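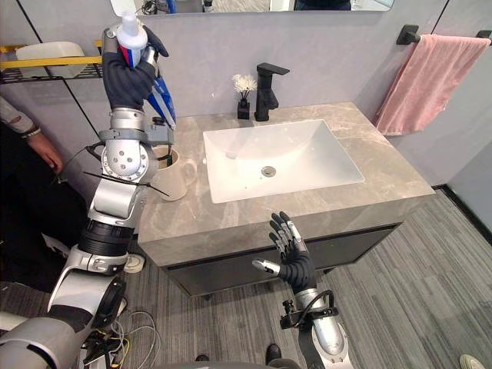
Left arm up by the mug, right hand open and waiting by the counter.

14th July

So I promised a post on how we look after the machine at the vanity, and I've put it off long enough. Regular readers will know Forbridge is where I spend my days, and that the two-armed robot there has been working on a bathroom sink for a good while now. People keep writing to ask about the clever part. I'm going to talk about cables and screws instead, sorry!

My morning starts at the wrists. Every wrist has a collar, a bracket and a cable going across it, and that cable is the thing I worry about most. Leave too little slack and the hand tugs on it every time the forearm turns over. Leave too much and the loop catches on the edge of the counter (ask me how I found that out). I like a loop I can get two fingers through with the arm stretched all the way out, and I check it again with the arm folded, which everybody forgets, me included.

Then the fingers. I bend each one by hand with the power off and feel for grit. Toothpaste is awful stuff for this. A little bit works its way out from under the cap, dries in a joint, and suddenly the ring finger is half a beat behind the rest. We keep a soft brush and a damp cloth for it. Mirsad Milošević, who wrote most of our service notes, wants the hands wiped down every 200 grasps. I get there most days. Some days it's closer to 300 and I write down 300, and he sighs at me.
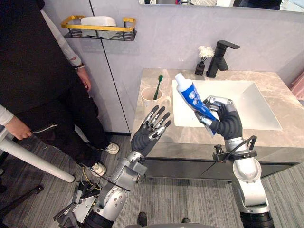 The grip itself took a whole afternoon to get right last January. A toothpaste tube is a miserable thing to hold! It's stiff at the cap, floppy at the tail, and it changes shape as it gets used up. Our first settings squeezed it like a stress ball. The ones we run now close the fingers slowly, stop at the first bit of resistance, and then add a tiny bit more. I saved that as its own profile and gave it the name Floselia, after nothing at all, I just liked the sound of it. It's still called that in the config and I'm not changing it.

If you have a similar hand and you're fighting with soft tubes, try the thumb first. We spent ages on the four fingers when the thumb was coming in too early and pushing everything sideways. Fifteen minutes on the thumb timing did more than everything before it.

OK, the floor. I know. We run the arms off long leads, and long leads on carpet have a mind of their own. Hollis Kasprzak and I have a standing argument over this. Hollis would tape down every inch, and I like to be able to pull a lead out in a hurry when something faults.

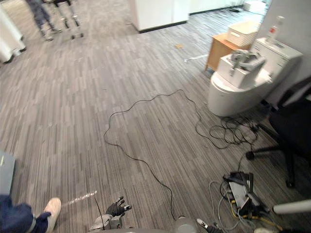
What we've settled on is a walk-around before power goes on. I follow each lead from the robot to wherever it ends, with my hand on it the whole way, and I shake out any twist I find. Chair wheels are the enemy. We lost a perfectly good signal lead to a chair once, and it took us most of a day to find the break because the jacket looked fine from outside. The error that kept coming up was number 337, "joint not responding," and I must have swapped out half the elbow before Hollis thought to bend the cable and watch the light go off. I'd like that day back.

Replacement leads come from Valtonen, and I order them in pairs now. The spare goes on the shelf with a bit of tape around it and the arm it belongs to written on the tape. We tried a cheaper set from Predo too, and the plugs fit, but they were stiffer than I wanted near the elbow, so they got moved to jobs where nothing bends.

After the walk-around it's power on, arms to the rest pose, and then a slow pass over the counter with nothing in either hand. I stand to the side with the stop button and listen. You get to know the sound pretty quickly, and a dry joint has a little tick to it. If it ticks, we stop and I go in with grease before anything else gets done.

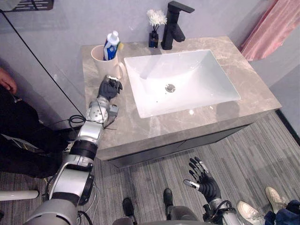 Cup, tube and toothbrush at the back corner, one hand down on the stone.

The last job is the counter itself. Where the cup goes matters a lot more than I expected, so I line it up the same way each time with the handle to the right. Then I check the heights again, too, because carpet gives a little, and a small change down at the feet is a big one by the time you get to the fingertips. I use a plain steel ruler for it. Mirsad has a laser thing that he swears by, and we get the same answer, so I'm sticking with my ruler.

Next time I want to get into the elbow bands, since one of ours is starting to look tired and I'll have it off anyway. If you've changed one without taking the whole forearm apart, please leave me a comment, I would love to hear how you did it.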